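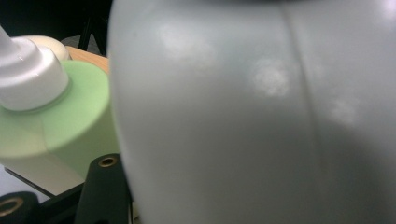
September, morning

Carried on with the indigo vat. Left it covered overnight with the old blanket round it and it was down to room temperature by eight, so the blanket is doing less than I thought. Stood the tub in a bath of hot tap water for an hour and stirred once, slowly, keeping the paddle under the surface. Liquid underneath is yellow-green when I draw some up on a white spoon. Coppery film on top, a few dark blue bubbles at the side. Good enough to dip.

Recipe as it stands, for whoever makes up the next one: fructose vat, one part indigo, two parts lime, three parts fructose by weight. Indigo was the last of the Geltetti powder. The new packet from Dương is a finer grind and slightly more purple dry. Don't mix the two in one vat until we have a strip from each.

Cloth for today: the cotton lawn off the Eketer roll, and two pieces of the heavy linen left from the cushion job. All scoured yesterday with soda ash, 300 g dry cloth in total. The linen still had brown coming out on the second rinse, so I gave it a third. Wetted everything out for half an hour before dipping and squeezed it hard. Last month's blotches were all on pieces that went in half dry.

Dips so far

Lawn, first dip, five minutes. Came out bright green, turned in under two minutes. Pale and a bit grey once rinsed.
Lawn, second dip, five minutes. Better. Mid sky blue, even apart from one corner where the cloth folded over on itself.
Lawn, third dip, ten minutes. Not much deeper than the second. Either the vat was tiring by then or it was too cool. Checked it and it had dropped to 31 degrees.
Linen A, first dip, ten minutes, after warming back up. Strong colour straight away, nearly as dark as the lawn after three.
Linen B, clamped between the Floruvwood blocks, two dips of ten minutes. Edges of the pattern are crisp on the outer folds and soft further in. The blocks float, so they need a weight on them. I used a stone in a net bag and it kept slipping off.

Afternoon

Vat went blue all through after lunch, so too much air in it, probably from me chasing the clamped piece about. Added a spoon of fructose and a level half spoon of lime, stirred, put the lid on. pH before that was 10.2, which is low. Checked again at three: 10.9 and the green was back.

Did one more dip on the lawn at that point, ten minutes, and got a proper step darker. So the third dip this morning was wasted. Warm the vat and check the pH before each round instead of only at the start.

Rinsing took longer than the dyeing, as usual. Cold water until clear, then ten minutes in water with a splash of vinegar, then a wash with neutral soap. Linen A is still giving a little blue on a white rag when rubbed. The lawn gives none when damp. I'll test both again when they are fully dry, and iron a scrap of each between white paper.

The Floruvwood blocks have taken up a lot of dye at the corners where the varnish is thin. Wiped them down and stood them on edge by the radiator. Two more coats before they are used on anything pale.

Costs, since we keep arguing about this: the blocks were 122 for the set, including postage. Spread over the cushion order that is fine. For one-off scarves it isn't, and I'd sooner cut our own from offcuts.

To do

Strip test, old powder against new, same cloth, one, two and three dips.
More soda ash, we're nearly out.
Find a heavier blanket or a box to stand the tub in.
Label the linen pieces with thread in the corner. The pen washed off both.
Feed the vat tonight and leave it alone tomorrow. Skim the film off into the small bowl first and put it back afterwards.

Left the lawn on the line under the lean-to, out of the sun.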